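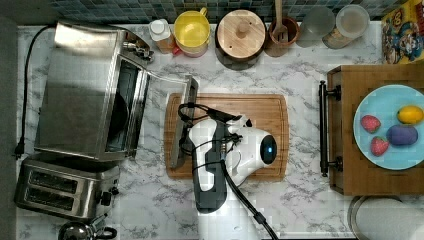 감사관이 지출을 막을 수 없다면 그 자리를 왜 선거로 뽑느냐는 것이 키덤(Kidham) 카운티 예산 공청회에서 한 주민이 던진 질문이었다. 의장은 답변을 서면으로 대신하겠다고 했고, 서면은 금요일 오후 웹사이트에 올라왔다. 분량은 한 쪽이었으며, 관련 조례의 조항 번호를 나열한 뒤 감사관의 권한은 "사후 검토 및 보고"에 한정된다고 적었다. 질문의 후반부, 즉 선출직으로 두는 이유에 대해서는 언급이 없었다.

선출직 감사관의 법적 지위

키덤의 감사관은 카운티 의회가 임명하는 직원이 아니다. 의회 의원과 같은 투표용지에서 선출되며 임기도 같다. 의회는 감사관을 해임할 수 없고, 감사 대상의 선정이나 보고서의 결론에 개입할 수도 없다. 반면 감사관실의 인건비와 운영비는 의회가 의결하는 일반회계 예산에서 나온다. 지위는 독립되어 있으나 재원은 종속되어 있는 구조다.

이 구조가 평소에 문제를 일으키는 일은 드물다. 감사관실이 요구하는 예산이 작고, 감사 결과의 대부분이 절차상의 지적에 그치기 때문이다. 영수증 누락, 결재 순서의 오류, 자산 대장과 실물의 불일치 같은 항목은 해당 부서가 시정 계획서를 내면 종결된다. 갈등은 감사 대상이 의회 자신의 의결 사항일 때 생긴다.

비르키스 계약

이번 논쟁의 발단은 비르키스(Virkis)와 체결한 도로 유지보수 계약이다. 의회는 기존 계약을 3년 연장하면서 경쟁입찰을 생략했다. 근거는 조례의 연속성 조항이었다. 이 조항은 업체 교체로 공공 서비스가 중단될 우려가 있는 경우 의회가 수의계약으로 기간을 연장할 수 있도록 한다. 중단의 우려를 누가 어떤 기준으로 판단하는지는 규정되어 있지 않다.

감사관실은 연장 계약에 따라 처리된 지급 명령 558건을 검토하고, 이 가운데 195건에서 작업 완료 확인서가 첨부되지 않았다고 보고했다. 확인서가 없다는 사실이 작업이 이행되지 않았음을 뜻하지는 않는다. 보고서도 그 점을 분명히 하고 있다. 다만 지급 규정은 확인서를 지급의 선행 요건으로 두고 있으므로, 해당 건은 작업의 실제 이행 여부와 무관하게 규정 위반에 해당한다.

의회 측 해석은 다르다. 도로과가 월별 종합 보고서를 제출해 왔고 이것이 개별 확인서를 갈음한다는 것이다. 종합 보고서에는 구간별 작업일과 투입 장비가 기재되지만 지급 명령 번호는 기재되지 않는다. 따라서 특정 지급과 특정 작업을 대조하려면 두 문서를 날짜 기준으로 맞추어야 하며, 같은 날 여러 구간에서 작업이 이루어진 경우에는 대조가 불가능하다.

지급 보류 권한의 소재

감사관은 보고서 말미에서 남은 지급의 보류를 권고했다. 권고에는 구속력이 없다. 지급을 실제로 보류할 수 있는 사람은 재무관인데, 키덤의 재무관은 의회가 임명한다. 재무관실은 의회의 별도 의결이 없는 한 승인된 지급 명령을 처리할 의무가 있다는 입장이다. 조례의 문언만 놓고 보면 이 해석에 무리는 없다. 지급 명령의 형식 요건을 심사할 권한은 재무관에게 있으나, 첨부 서류의 누락이 형식 요건에 포함되는지는 정해져 있지 않다.

인접한 브라른덴(Brarnden) 카운티는 같은 문제를 다른 방식으로 처리한다. 감사관이 서면으로 이의를 제기하면 해당 지급은 10일 동안 자동으로 정지되고, 그 기간 안에 의회가 공개 회의에서 이의를 기각하는 의결을 해야 지급이 재개된다. 의결이 없으면 지급 명령은 소관 부서로 반려된다. 최종 결정권은 의회에 남지만, 결정의 과정이 회의록에 기록된다는 차이가 있다.

이 제도에도 비용은 있다. 정지 기간 중 발생하는 지연 이자는 카운티가 부담하며, 소규모 업체는 자금 회전에 직접적인 영향을 받는다. 브라른덴은 이를 보완하기 위해 일정 금액 이하의 지급을 정지 대상에서 제외했다. 그러자 일부 부서가 대금을 나누어 청구하기 시작했고, 동일 계약의 청구액을 합산하는 규정이 뒤늦게 추가되었다.

리즈비 보고서

키덤 의회는 외부 자문기관 리즈비(Rizvi)에 조례 개정안 검토를 의뢰했다. 중간 보고서는 두 가지 안을 제시한다. 첫째 안은 브라른덴식 자동 정지를 도입하는 것이고, 둘째 안은 재무관의 형식 심사 범위에 첨부 서류 확인을 명시하는 것이다. 둘째 안은 조례의 한 항만 고치면 되므로 시행이 쉽다. 그러나 심사 주체가 의회의 임명직이라는 점은 그대로 남는다.

보고서는 감사관실의 재원 문제도 짧게 다루었다. 감사관실 예산을 일반회계 총액의 일정 비율로 고정하는 방안이지만, 적정 비율은 제시하지 않았다. 고정 비율제는 세입이 줄면 감사 예산도 함께 줄어드는 약점이 있고, 하한선을 두려면 별도의 적립금이 필요하다.

개정안의 첫 심의는 12월 정례회의에 잡혀 있다. 비르키스에 대한 지급은 현재 기존 절차에 따라 계속되고 있으며, 도로과는 이달 청구분부터 작업 완료 확인서를 건별로 첨부하기로 했다. 이미 지급된 건의 확인서를 소급해 작성할 수 있는지에 대해서는 카운티 법무실의 의견이 아직 나오지 않았다.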